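30/08/2019

I have been meaning to write about tables for weeks, which tells you what sort of summer it has been. We gave up on the big dining table in July (it was far too long for the room and we only ever used one end of it, the other end being where the post went to die), and ever since I've been looking at small round ones with a single leg in the middle. I am now something of a bore on the subject.

The thing I love about a pedestal table is your knees. There is nowhere to bang them! You can tuck a chair in anywhere you like, and if one more person turns up for tea everybody just shuffles round a bit. The one I nearly bought was in the Prallier shop, a lovely dark thing at £275, but it wobbled when I leaned on it and I went off it there and then.

What I wanted was something pale. Pale tops show the crumbs less, I find, though they do show tea rings, so I've become very strict about wiping up straight after a cup and not an hour later when it has set. Thin rounded edges are kinder to hips as well, and to sleeves.

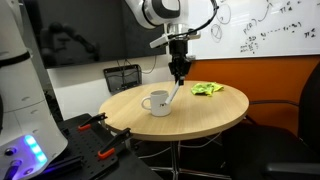 *Round top, one leg, a mug and a bright cloth. Pretty much all I ask of a table.*

I do like a plain white mug on light wood. Mine are mostly a muddle of patterns, and I'm fond of every one of them, but a white one with just a small dark logo looks so calm. And then a yellow-green cloth, which I'd never have thought of buying! I have always gone for sensible blue checks, and they vanish against everything. A cloth that colour you could find from the other side of the house, even scrunched up in a heap, and that's how all my cloths end up however nicely I fold them in the drawer.

In the end ours came second-hand for £83, and it's 34 inches across, a little smaller than I'd planned. It takes two dinners and a teapot, or four mugs and a cake if the cake is modest. I gave it a good wash with warm soapy water and dried it properly with an old tea towel, and I've put felt pads under the foot so it slides when I sweep.

Next job is the chairs, and I'm still dithering over two in the Zamer catalogue.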